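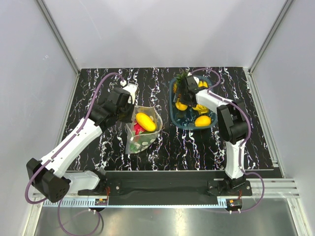
The Zernanance Public Safety Council visited the Vernodell Firearms and Evidence Laboratory on 20th March, at the invitation of the laboratory's management. The purpose of the visit was to see how shell casings, bullets and weapons recovered after shootings are received, stored and examined, and to learn why results sometimes take longer than the public expects. The first stop was the intake area, where much of the discussion concerned the surfaces on which evidence is opened. A patterned surface makes a pale fiber or a small flake of metal hard to pick out, and laboratory policy is that packages are opened only over plain, unpatterned paper. The paper is changed between items and is kept with the case until the examiner has signed for it.

Intake

Evidence reaches Vernodell from police departments and sheriff's offices across the region. Officers may deliver items in person or send them through the courier service that the laboratory runs jointly with the courts. At the counter, each package is checked for a complete seal, the initials of the person who sealed it and a label that matches the submission form. A package that fails any of these checks is not refused, but it is set aside in a locked cabinet and the submitting agency is called.

Staff told the Council that missing initials are the most common fault. Firearms must arrive unloaded, with a written statement to that effect, and are checked again by laboratory staff in a separate room before they go any further.

All items are then entered in Hulo, the tracking system the laboratory adopted last July. Each transfer from one person or one room to another is recorded at the moment it takes place. Council members were shown a training record in the system, with the names and case details removed. The earlier paper logs are still held in the building and are consulted when older cases come to trial.

Firearms section

The firearms section occupies most of the second floor. Its work falls mainly into the comparison of casings and bullets, the test firing of recovered guns, and the restoration of serial numbers that have been ground away.

Casings from a scene are cleaned, photographed and placed under a comparison microscope. An examiner looks for marks left by the firing pin and the breech face, and compares them with marks on casings from other scenes or from a test-fired weapon. When an examiner reports a match, a second examiner repeats the comparison before the report is released. The second examiner is not told what the first one found.

Test firing takes place in a water tank on the ground floor. Visitors were not present for a firing but were able to see the tank room and the storage racks next to it. The racks hold the reference collection, which now stands at 200 firearms. These are used to help identify the make of gun that may have fired a given bullet, and for spare parts when a recovered weapon cannot be fired safely in its original condition.

Turnaround

The Council had asked in advance for information on waiting times. The laboratory's present targets are as follows.

Casings from a shooting in which a person was injured or killed: initial review within 96 hours of receipt.

Casings from a shooting in which only property was struck: initial review within 10 working days.

Serial number restoration: no fixed target. Work is scheduled in order of receipt unless a prosecutor asks for priority.

The initial review is a lead for investigators and is marked as such. It is not a finding that can be presented in court. Management asked that police departments make this clear when they speak to families, as some have understood an early lead to be a final result.

The section has four trained examiners. Training a new examiner to the point of independent casework is a long process, and two trainees are at present working under supervision. Management expects the wait for full reports to remain a concern until both are qualified.

Evidence storage

The long-term storage rooms are in the basement - they were extended when the neighboring county records office moved out. Access is by card and by a code that changes on a set schedule. Shelving in the newer room was supplied by Amini and can be moved on rails, which has allowed the laboratory to keep homicide evidence on site instead of returning it to agencies with little space of their own.

Temperature and humidity are recorded in both rooms. The Council noted that the older room has no second exit for carts, so large items have to be taken out through the intake corridor. A request to correct this is included in the building plan, but no funds have yet been assigned.

Matters raised by the Council

Members asked whether neighborhood groups could receive regular figures on the number of shootings linked through casing comparison. The laboratory replied that such links belong to open investigations and that any release is a decision for the investigating department. It did agree to provide the Council with the number of submissions received in each quarter, by type of evidence and without locations.

Members also asked about casings found by residents after officers have left a scene. The advice is to leave the item where it is, keep children and pets away from it, and call the police non-emergency line. Casings that have been picked up and brought to a station will still be accepted, but the officer must record who handled them and where they were found. The Council will include this advice in its next mailing to block clubs.

Further questions about sealed bags left over from closed cases could not be answered during the visit and have been sent to the laboratory in writing. The reply will be placed with the papers for the Council's July meeting.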